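4. Living with a patterned counter

Figure 4. Speckled granite in tan, beige, cream and dark brown on a wide countertop, with wooden flooring beyond it (computer rendering).

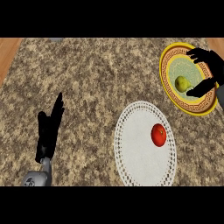 Why do people choose speckled stone for a kitchen when a plain surface would cost them less? Most of the people we talked to chose it for the crumbs, meaning that a busy pattern lets a day's worth of small messes go unseen until somebody has time for them.

We had expected to hear a good deal about looks and resale value, and we did hear some of that, mostly from people who had put in a new kitchen shortly before selling. But the households in our sample who had lived with the same counter for many years talked about it quite differently, and it is their way of talking that we want to stay with in this section. The survey reached 698 households in Ivden and Ridel, two towns with a lot of housing of the same age and, as it happens, a long shared habit of buying stone from the same yard. We then sat down in the kitchens of 30 of these households for longer conversations, usually over coffee and quite often over something baked.

4.1 What the pattern hides

The word that came up again and again was "forgiving." One woman in Ridel, who had raised her children in the same house, told us that her granite was "a very forgiving friend, and maybe a little too forgiving." She meant that she sometimes found dried jam with her elbow. We heard versions of this story in many kitchens, and people told it fondly. The mess that can't be seen from the doorway doesn't press on anyone, and a parent coming home tired can walk past the counter and sit down for a few minutes first.

Owners of plain white or plain black counters described a different kind of day. They wiped more often, and several of them said they had become the one person in the house who wiped. A man in Ivden with a solid black counter told us he could read on it everything his sons had eaten since noon. He didn't mind this as much as his wife did, he said, and she called from the next room to agree.

We should be careful here. People who like a tidy kitchen may well pick plain surfaces in the first place, and our survey can't fully pull the two apart. We did ask whether the counter was already there when the household moved in, and among those who had inherited theirs the same difference in wiping habits showed up, though less strongly. Karras suggested early on that this group would be the one to watch, and we are grateful that he talked the rest of us into adding the question - it was nearly dropped to save space on the second page.

4.2 Touch as a way of checking

A pattern that hides crumbs from the eye does nothing to hide them from the hand, and the owners of speckled counters had nearly all developed some habit of checking by touch. They swept a flat palm along the edge before rolling out dough. They felt around the toaster. Some leaned down until the window light ran low across the stone, so that anything sitting on top would throw a small shadow. These habits had rarely been taught, or at least people couldn't remember being taught them, and they were often surprised to notice themselves doing it while we sat there.

Older respondents tied the habit to other surfaces they had known. Oilcloth was mentioned often, and so was the patterned laminate sold in both towns under the name Vesirus, which many of our respondents grew up with and described in loving detail. A Vesirus counter, they told us, was chosen by their mothers for exactly the reason they later chose granite. We find this continuity more interesting than the change of material, and we come back to it in Section 6.

4.3 Buying from the yard

The Stamatopoulos yard, where a large share of the stone in our sample was bought, lets customers take a sample piece home. Sotiropoulos, who carried out most of the interviews in Ivden, noticed that people remembered this trial period very clearly, even many years later. They had set the piece by the sink, spilled coffee grounds and flour on it, and called the family in to look. One couple kept their sample for the whole of November and still use it under a plant pot.

Such home trials seem to us a sensible way to choose, and they also show how well buyers already understand what a pattern will do for them. The sales talk, as people recalled it, dwelt on hardness and heat and sealing. The kitchen trial was about flour. Where couples disagreed, the disagreement was nearly always over how dark the flecks should be, with the person who cooked more asking for a busier stone.

Price entered these conversations later than we had guessed it would. Several families had first settled on a pattern and then waited a year or longer to afford it, making do in the meantime with whatever was there. We take up the cost of that waiting in the next section, along with the matter of secondhand slabs, which turned out to be a much livelier trade in Ridel than our survey form had allowed for.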